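News > Brarkbridge > Food and Shops

Local Shops Farming Events Contact

Eggs from Werow farm now sold in Brarkbridge in refill trays

Jan 13, 2022

The shop Maes in Brarkbridge has started this month to sell loose eggs from the farm at Werow. Customers can bring their own tray or bowl from home and pay for each egg. Before January the shop had eggs only in closed boxes of six.

The farm keeps 860 hens and brings eggs to the shop two times in a week. In the first days of the sale 292 eggs were sold this way, and the shop was pleased with this number.
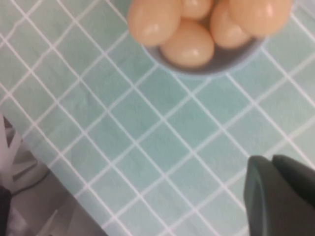 Brown eggs in a bowl on a green checked tablecloth.

For people who have no tray, Maes sells a clear plastic one under the name Skallex. It can be washed by hand in warm water and used again many times. The shop ordered around 2,000 of them, and it will take back any tray that is broken. Cardboard boxes are also accepted if they are clean and dry. 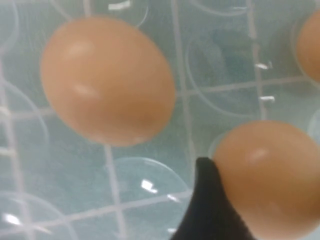
Eggs in the cups of a clear plastic tray.

The shop asks customers to look at each egg before they put it in the tray, and to leave cracked eggs on the counter. Eggs should be kept in a cool place at home, and the best-before date is written on a card next to the till. It is good to take a photo of the card, as the loose eggs have no box with the date on it.

The loose eggs are on sale every morning until they are finished. Another 19 farms in the area were asked by Maes if they want to join, and answers are expected before the end of January.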